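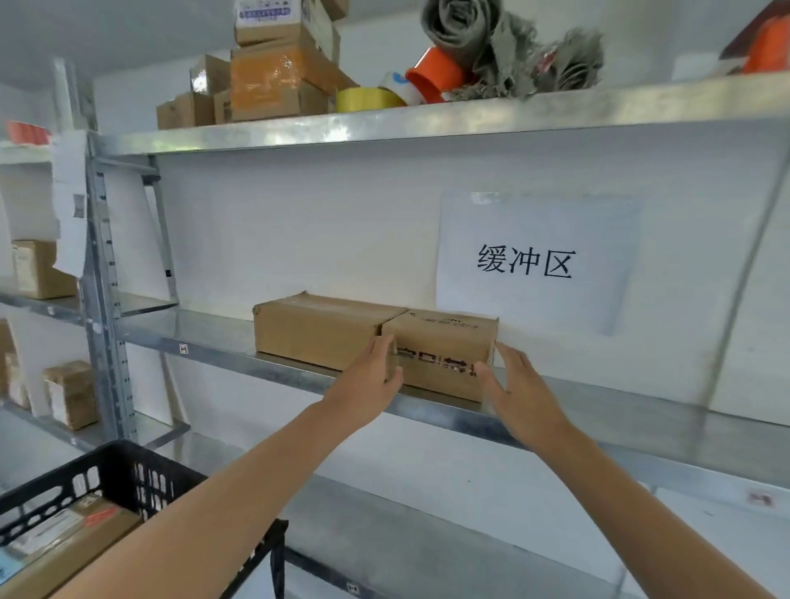
Our winter coat and blanket drive closed at the end of February, and I have been putting off writing this item because I wanted to sit down with a cup of tea and do it properly. When we started planning back in the fall, we hoped to collect 1,000 pieces between the Sturside hall and the drop-off point in Husden, and I will admit I thought that was a stretch. Well, you brought in 2,398! I added it up twice at the kitchen table. Of those, 1,852 were coats and jackets, and the rest were blankets, scarves and a great many mittens (some of them even in pairs). Everything went out in cardboard boxes. We are always glad of boxes, so please keep saving yours, and a torn flap is no trouble at all as long as the bottom holds.

The children's sizes went fastest, as they do every year. Families in Husden took 456 of them in the first two weeks, and by the middle of January we were asking for more snow pants at every coffee morning. If you have a closet full of things your kids have outgrown, this is the thing to remember when next fall comes around – ages four to eight, warm, and with a zipper that works. Zippers were our one real headache. The sewing circle at Vida replaced a whole heap of them and also showed several of us how to do it at home, and I am now on my third coat and only swearing a little.

Thank you as well to the Deva laundromat, which let us use the big machines after eight in the evening all through December. Down jackets take forever to dry, and a couple of tennis balls in the dryer do help, so whoever left the ones in the blue bag, you may have them back.

We still have adult blankets left over, mostly fleece and a few lovely heavy wool ones. They will stay in Sturside until April, and anyone who could use one is welcome to stop by the side door between ten and noon. You don't need to sign anything or bring a form. Just ring the bell, and ring it twice if the radio is on.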